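Bostitz 600 tile cutter review

Ravinder Marchand
January 2021

Print this page
E-mail this to a friend

The Bostitz 600 is a manual rail cutter for ceramic and porcelain tile, with a maximum straight cut of 600 mm. It replaces the older Brakby in the Vendwood trade range. I used it to lay a hall and a small utility room.

The base is rigid and the twin rails showed no play when the carriage was loaded. The scoring wheel is 15 mm across and is changed with the supplied hex key. Scoring needs one even pass. A second pass tends to spoil the break, particularly on glazed porcelain.

Straight cuts were clean up to about 7 mm from the edge. Narrower strips broke unevenly and had to be finished with a grinder. The fence is marked on both sides, but the angle stop drifts – check it against a square before each diagonal cut. On a chequered layout a small error at the wall is easy to see, as the joints give the eye a straight line to follow.

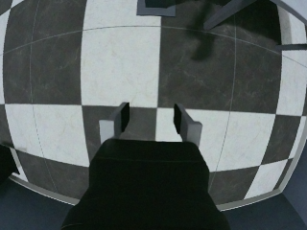 Black and white marble-effect tiles in a checkerboard layout.

The handle is short for thick porcelain and the rubber pads mark easily. Spare wheels are sold singly. The MacRitchie has a better fence but is heavier to carry upstairs.

Rating: 7 out of 10

Print | E-mail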